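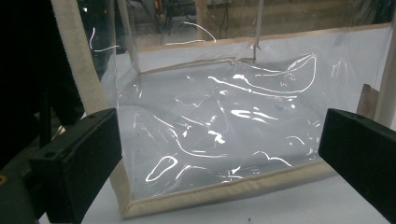
Reet Paulauskas wrote back within the hour: slow down at the rim, and throw out every demo where the vinyl was already moving when you hit record. Great advice, and I've been redoing my set ever since, but I still have a gap I hope somebody can help with.

I'm teaching a robot to handle clear vinyl bags with fabric binding by showing it the motion myself with a hand-held gripper. Before the bags I did stiff boxes, and 40 demos gave me a policy that was a joy to watch! The bags are another story. I now have 71 demos, all in my garage, and the robot reaches for the rim, closes a little too far forward and comes up with nothing. Sometimes it goes after a bright streak on the plastic as if that were the edge.

Should I collect a lot more, or am I collecting wrong? I could also switch to remote control if that would give cleaner data.

Posted in Beginners, Showing Tasks by Hand

Ka-ming Tam
What a fun task, and a mean one! Don't switch to remote control yet. I've done both, and with soft plastic I really miss the feel in my fingers when I'm driving an arm from a chair. With the hand-held tool you notice right away when the sheet slips.

I'd look at your lighting first. If the lamp never moves, the glints land in nearly the same places every time and the policy is happy to learn those. Move the lamp every few demos, turn the bag, crumple it and open it again. Then grab by the binding every time. It's matte and it keeps its color from one shot to the next – the vinyl changes with every wrinkle. Pick one spot on the rim and stick with it. If you grab left of the middle in half your demos and right of it in the others, you can get a robot that aims between them.

Also, pause for a beat before you close the fingers. My early demos were all one smooth swoop and the robot never learned where "close" belonged. I went from 14 good lifts to far more than I had any right to expect once I added that pause.

As for closing too far forward, check the timing between your video and your finger width. If one lags the other, you're teaching it to close early. Snap the fingers shut on a pencil, step through the recording and see if they line up.

Plandilari
More data. I have 664 on my towel task and it's still getting better.

Reet Paulauskas
Ka-ming's pencil check is a good one, do that before anything else! I'd add a few recoveries too. Start with the fingers already a bit too far forward, back off, line up on the binding and then close. Keep those in with the regular demos. I wouldn't record the mistake itself, only the way back from it.

On remote control – it does earn its place later, when the robot runs on its own and you want to take over as it drifts. Those short corrections are some of my favorite data to collect. Let us know how the next batch goes, I'd love to see it pick one up.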